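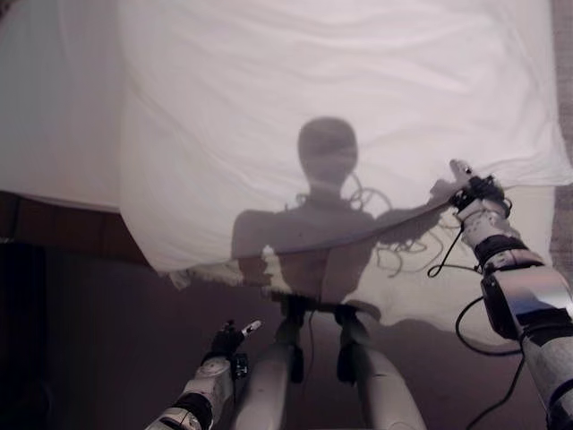
The Endik flat sheet

White, extra-large, sold one at a time
Made by Cinon

I've been selling bedding out of this little shop long enough to have opinions about sheets, and my main one is that most of them are too small. You tuck one side in, walk around the bed, and find you've got about a hand's width left to work with. The Endik came out of me complaining about that to the sewing room until they cut me a bigger one.

So it's big. The first time you shake it out you'll wonder what you've bought! It hangs well over the sides of a double, and on a table it will do as a plain cloth for a long family lunch (I do this every Easter, and I've had people ask me where I got the tablecloth). It comes in one color, white, and I've held off adding others because white is the one I can keep matching year after year. If you buy a second one next winter it should sit happily next to the first.

What it's made of

The cloth is 100% cotton in a plain weave. It's soft from the start and gets softer. It also creases – I'm telling you now so you don't write to me about it. A cotton sheet straight off the pile is going to have folds in it. I put mine on the bed and let a night's sleep take care of them. If you like a crisp bed, iron it while it's still a bit damp and do the top third only, the part that folds down over the blanket.

The size

The flat sheet measures 100 inches wide and 110 long, hems included. I'd say it suits anything up to a queen with a normal mattress. On a king with one of those very deep mattresses you'll get it tucked at the foot but the sides will be a bit mean, and you'd be better off with the Dirno, the wider sheet in the same cloth.

Putting it on the bed by yourself

I get asked this more than anything else, so let me tell you how I do it. Lay the sheet down still folded, in the middle of the mattress, and open it toward the foot first. Then take one top corner and lift it high enough to get some air under the cloth before you let it settle. Lifting beats tugging every time. If you pull along the surface, the bottom hem bunches up and you'll be walking back and forth fixing it. Tuck the foot, then the corners, then the sides.

Folding is the same thing backward. Find the two corners of a short side, bring them together over one hand, and lay the lot down on something flat – a table is much easier than a bed if you have one that's long enough. Smooth from the middle out. It'll never look like it did in the package, and mine don't either.

Washing

Warm wash, with other whites. I do mine on Sunday with the pillowcases. Skip the fabric softener, it leaves a coating on the cotton and you lose that nice dry feel. Tumble dry on low or hang it over the line folded in half so the weight isn't all on one edge. Expect a little shrinkage in the first wash, up to 2 inches on the length. I've allowed for that in the cut.

Price and sets

Endik flat sheet, white: $55
Two Endik flat sheets: $90
Ekwueme pillowcases, white: sold in pairs, see the pillowcase page

I don't do a fitted version at the moment. I tried one and wasn't happy with the elastic, so it's gone back to the sewing room.

Sending it back

You can open it, unfold it and try it on the bed for size. If it's wrong, fold it up as best you can and send it back unwashed with the slip from the package. A wobbly fold is fine, we press returned sheets anyway.

Questions about sizes go to me, Titilayo Ibrahim, through the contact page. Give me your mattress width and depth and I'll tell you whether to get this one or the Dirno.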